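Zelladen Irkum 24 Portable Goal, Training Size

Item group: Goals and rebound equipment
Surface: natural grass, artificial turf, indoor court with pads
Page revised 7/31/19

Overview

The Irkum 24 is a folding soccer goal for club and school training. It is 24 feet wide across the mouth when fully extended and can be reduced to 15 feet by removing the center sections of the crossbar and rear ground bar. The shorter setting is meant for small-sided play and for drills where two goals share one half of the field. Both settings use the same uprights, corner joints and net clips. A separate net is supplied for each width.

The goal is training equipment. It is not approved for league matches, and the profile of the uprights differs from that of the Dixit match goals listed elsewhere in this section.

Frame

Uprights and crossbar are aluminum tube with a white powder coat. Corner joints are steel, galvanized, and fixed with captive pins on short lanyards. The rear ground bar is steel. Sections are stamped at each end with a letter, and like letters join. Sections A through D form the crossbar, E and F the uprights, G through K the base.

Earlier frames, sold under the Bristov name, used threaded bolts at the corners in place of pins. Bristov corner joints do not fit Irkum tube. The Bristov net does fit, but leaves slack at the lower rear corners and should be taken up with two extra clips per side.

Net

Knotless polyethylene, white, square mesh. Clips slide into a channel on the rear face of the tube and turn a quarter to lock. Spare clips are sold in bags of 15. Do not use hooks or tape on the channel. Tape residue stops the clips from turning and is hard to remove in cold weather.

Anchoring

A goal of this type can tip forward if it is not anchored. Anchor it every time it stands up, including during breaks in a session.

On grass, use the supplied ground anchors, two on the rear bar and one on each side bar. Drive them at an angle toward the rear. On turf or indoors, use ballast bags, filled and closed, laid across the rear bar and not hung from the net. Check anchors before each session and again if the goal has been moved. Players must not hang from the crossbar.

Assembly

Assembly takes two adults. Lay out the base first, then fit the uprights, then the crossbar. Attach the net before the frame is raised. Lovisa Nygård's fitting notes for the 15-foot setting are packed with the frame and cover the order in which the center sections come out. Reverse the order to return to full width.

Service and inspection

Inspect the frame every February, or before the start of the season if play stops over winter. Look for cracks at the pin holes, loss of coating on the joints and wear on the lanyards. Replace a bent tube. Do not straighten it. The frame carries a limit of 500 assemblies, after which all nine pins should be replaced as a set.

Storage and transport

Tubes store flat on a rack or on the floor with the joints removed. Nets should be dry before they are bagged. Pins, clips and lanyards are kept apart from the tube so that the coating is not scratched in the van.

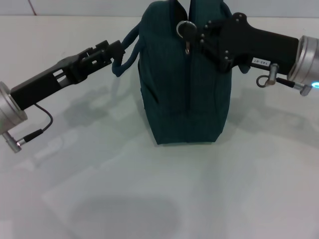
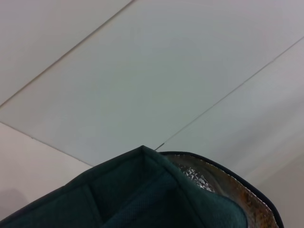
Fabric bags, closer views.

Ground anchors are stored separately from nets in all cases, as the points will cut mesh. Ballast should be emptied before transport. Longest single tube section with the frame broken down is nine feet.

Ordering and parts

Frames ship on one pallet. Nets, anchors and clips ship with the frame unless ordered as spares. Quote the letter on the tube when ordering a single section, and state which width the goal is normally used at.

Parts orders: Kanchan Pathak
Technical questions on joints and anchoring: Babar Dhanial
School and club accounts: Pushpa Srivastava

Returns of unused tube are accepted with the end caps still fitted. Nets cannot be returned once clips have been attached.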